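About us

By Bernice Ametepe, October
Last updated: October
Reading time: 4 minutes

Hello, and thanks for clicking on the bit of the website most people skip! I'm Bernice, and I run Rodach, a small sewing school on the top floor of an old chapel hall in Brorcombe. The hall went up in 1890 and the stairs feel every year of it, so do ring the bell if you're carrying a machine and one of us will come down and take the other end.

I started Rodach after years of altering wedding dresses in my back bedroom. I liked the work well enough, but what I really looked forward to was the moment when a customer would lean over and ask how I'd done something. I'd end up showing them, the kettle would go on, and the dress would be late. Eventually my friend Zuweira Ofori told me I was plainly a teacher who happened to own a lot of pins -- and would I please find a room before her own hem took another month.
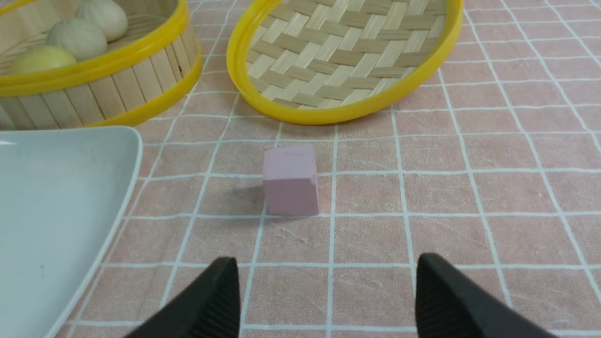
So I found one, and Zuweira came with it. She teaches our beginners' course, and she is far more patient than I am. Her people make a cushion cover first, then a drawstring bag, then an apron with a proper pocket. By the end they can thread a machine without swearing (mostly) and they know what the tension dial is for. If you've never sewn a thing, start with her. You don't need to bring a machine, just a pair of scissors you don't mind using on cloth and never on paper again.

Selorm Ayaaba looks after pattern cutting. He spent years in the sample room at Gyamfi, the workwear people, and he can look at a jacket across a street and tell you where the sleeve has gone wrong. His evening class starts at half past six and hardly ever finishes when it's meant to. He'll have you drafting a skirt block from your own measurements, which feels like doing your tax return for the first hour and then suddenly makes sense!

Deisy Restrepo does mending and darning, and her sessions fill up first, so keep an eye on the bookings page. She learned from her grandmother and has strong opinions about wool.
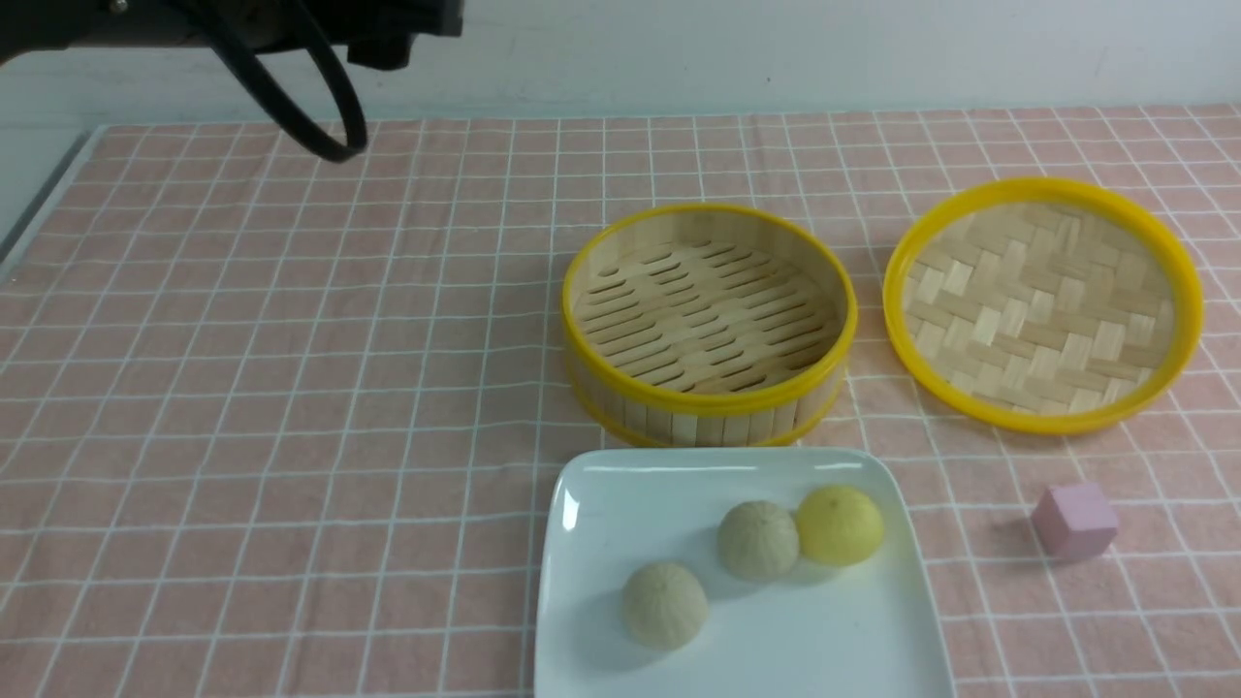
Our table linen course is the newest thing we do, and it's the one I teach myself. People laugh when I say you can spend four weeks on tablecloths, but there's a lot in it: getting the cloth square before you cut, mitring the corners, choosing a hem deep enough to hang nicely. I always start people off on a check. Something like the pink cloth with the thin white lines is ideal, as you can follow a line with your scissors and see straight away if your hem is wandering. Once you've done one of those, plain linen is much less frightening. We finish with napkins, and a cake.

Abdul-Rahman Dankwa isn't a teacher, though he could be. He services our machines, and he'll look at yours too if you drop it off before ten in the morning. He likes the old heavy ones best.

We're a small place and we'd like to stay that way. Classes are kept small enough for everyone to get help when they're stuck, and if a course doesn't suit you after the first session, tell me and we'll move you to another. Fabric comes mostly from Foltance, who let us have their roll ends, and whatever is on the shelf by the door is free to students. Have a rummage.

If you'd like to see the room before you book, come up any time there's a light on in the top window. I'll be the one looking for my glasses.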